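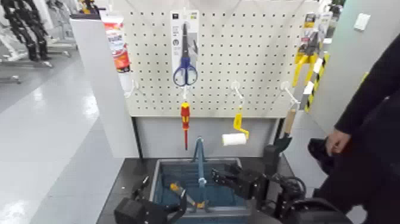 Katalin Dudás fragt, ob so eine Lochwand nicht nach drei Wochen wieder leer ist und alles in der Kiste landet. Berechtigte Frage, liebe Katalin, bei mir war's mit dem alten Holzbrett genau so! Die Gatmont hängt jetzt seit August, und ich bin immer noch ziemlich begeistert.

**Was mir gefällt:** Die weißen Haken sitzen stramm und lassen sich trotzdem mit einer Hand umstecken (bei der Susto vorher hatte ich ständig den Haken samt Schraubendreher in der Hand, grrr). Farbroller am Bügel geht prima, und sogar die Schere auf ihrer Verkaufspappe hängt ordentlich. Auspacken kann ich sie ja immer noch.

**Was nervt:** Die Anleitung! 2 Seiten, winzige Schrift, und die Abstandshalter kommen darin gar nicht vor. Außerdem sieht man auf Weiß jeden Fingerabdruck.

Die blaue Kiste mit dem grauen Rand gehört nicht zum Set, die ist von Plovmont. Da kommt rein, was gerade noch keinen Platz hat.

Bezahlt habe ich um die 209 Euro mit Versand, schon happig für eine Wand mit Löchern. Kaufen würde ich sie wieder, dann aber gleich mit dem zweiten Hakenpaket.

4 von 5 Sternen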